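Varkness Manipulation Study
Progress report, second period
Prepared by the Grurnulano project group for Gert Zwane, Msimang Fund
Project lead: Rawiri Tipoki

Summary

In this period we completed the first round of recordings of people handling small, soft household items at home, and we trained the first version of the contact model on them. The main result is positive but modest. The model predicts well when a hand will close on an object, and it predicts poorly what the object will do after this. We ask for no change in the budget. We do ask for a change in the order of two tasks, explained near the end of this report.

Work completed

The plan foresaw 300 recorded episodes by the end of July, and we have reached this number. They come from 12 homes. Each episode is a short task done by one person with both hands, seen from the level of the head. The person is free to choose the way of doing the task. In the pilot we gave detailed instructions, and the movements became stiff and slow, so the instruction is now one sentence only.

We also finished the labelling guide. The labeller marks the moment when each hand touches the object, the type of grasp, and the moment when the shape of the object changes visibly. The third mark has caused us the most difficulty. For a mug or a box there is nothing to mark. For fabric, hair accessories, cords and bags the shape changes almost all the time, and two labellers seldom agree on where one change ends and the next begins. We have rewritten this part of the guide two times, and agreement is better now, though it is still not at the level we promised in the proposal.

Homes as a recording place

The first period was spent in our laboratory, on a clean white table. The move to real homes was the most important decision of this period, and I would like to show what it means for the method. Surfaces are worn and have their own marks. Other objects stand close to the hands. Items in the home carry small numbered stickers, which let us refer to the same object without a long description.
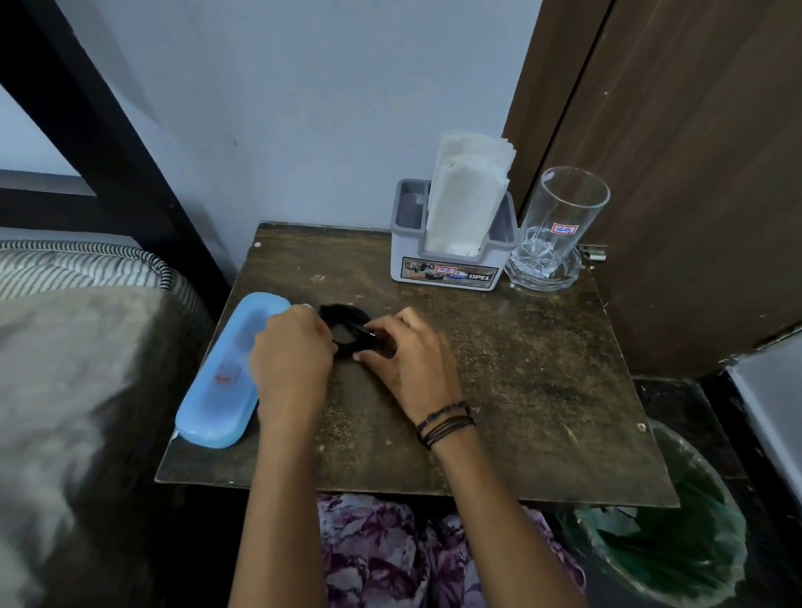
The black ring-shaped item on the bedside table belongs to our most difficult group. It is fuzzy, it has no clear edge, and a darker and more rigid piece goes through its centre. The left hand holds it from over the top while the fingertips of the right hand press into the loop, so a good part of what the model must learn is covered by fingers. The bracelets on the right wrist are also dark, and our first segmentation method often joined dark jewellery and dark objects into one region.

Results so far

We tested the contact model on homes that were not used in training. The results by object group are as follows.

Rigid items (cups, cases, boxes): contact timing is reliable, and grasp type is correct in most episodes.

Flexible items with a clear outline (folded cloth, paper napkins): contact timing is reliable. Grasp type is weaker, mostly because pinching and pressing are confused.

Soft items without a clear outline: contact timing is acceptable for the first hand and poor for the second hand. The prediction of shape change is not yet useful.

The failure in the last group has a pattern. When the two hands are close together, the model treats them as one contact. We tried a separate tracker for each hand, and this removed a part of the error. It also made the training slower, with 17 hours for a full run on our present machine.

Transfer to the robot

The two-arm platform from Grident is installed and calibrated. It has performed grasps on rigid items using the predicted contact points. We have not started with soft items, and I prefer to wait until the second-hand problem is better understood.

Changes to the plan

We propose to record 200 more episodes of soft items before the robot trials, and to move the trials on soft items to the following period. The homes already in the study have agreed to continue. The cost stays inside the approved amount for recording.

Next report

The next report will include the new agreement figures for the labellers, a comparison of one tracker and two trackers, and the revised schedule for the robot trials. We would be grateful for the decision on the changed order before the new recordings begin.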